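Table Mats and Plates: Care and Setup Notes
Kukden household pages, Kitchen and Table section

Compiled by Yae Ichikawa

These notes cover one large textured mat on a white table, used under a single plate. The same points apply to most quilted or honeycomb-pattern mats with a raised edge.

1. Sizing the mat

Measure the tabletop first. A mat for shared use should leave bare table on the left, right and front. The border gives you somewhere to wipe crumbs to, and it keeps the edge of the mat from curling over the table edge. For a serving plate with one or two small plates beside it, allow at least 300 mm of mat in each direction from the center.

Rounded corners lift less than square ones. If a corner does lift, turn the mat over and leave it under a flat board overnight. Do not iron foam-backed mats.

2. Placing the plate

Set the plate toward the back half of the mat if food will be brought in from the front or side. The near half stays free for hands, napkins and a knife. A round plate with a raised rim holds flakes better than a flat board. Pale glaze shows grease early, so check it under a lamp before reuse.

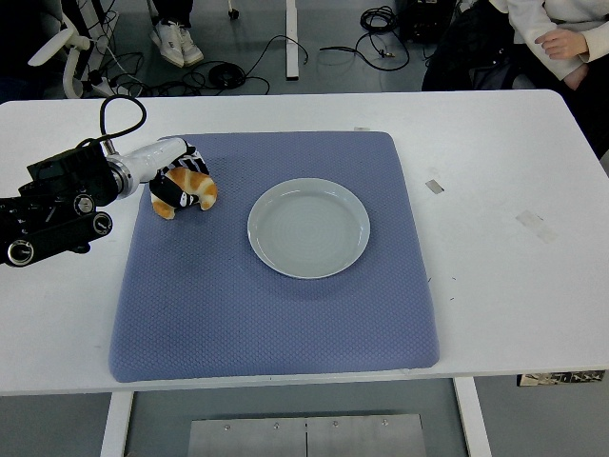
3. Moving a croissant to the plate

Hold it across the top with the fingers curled over, and support the near side with the thumb. Keep pressure low. Bring it in over the rim and lower it to the center; dropping it from height sheds crust onto the mat, where the texture holds it. For filled pastry, use a flat server. 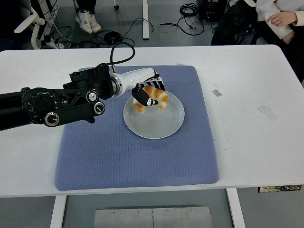

CLEANING

Textured mats: Shake out first, then brush along the diagonal of the pattern with a soft dry brush. Water applied before brushing turns crumbs to paste. Wipe with a damp cloth and 2 drops of dish soap. Dry flat.

White tabletops: Old tape marks come off with warm soapy water left on for a few minutes, then a plastic scraper held low. Test any solvent on the underside. Light scuffs on a matte finish respond to a melamine sponge, used sparingly; it will polish a matte surface if overworked.

Plates: Wash, rinse, stand on edge. Concentric rings in the glaze collect residue, so finish with a brush.

STORAGE

Roll mats with the pattern facing out, or hang them from a clip rail. The Skatitz rail takes mats up to 332 mm wide without folding; larger ones should be rolled. Folded mats keep the crease. Store at 21 °C or below, away from the oven.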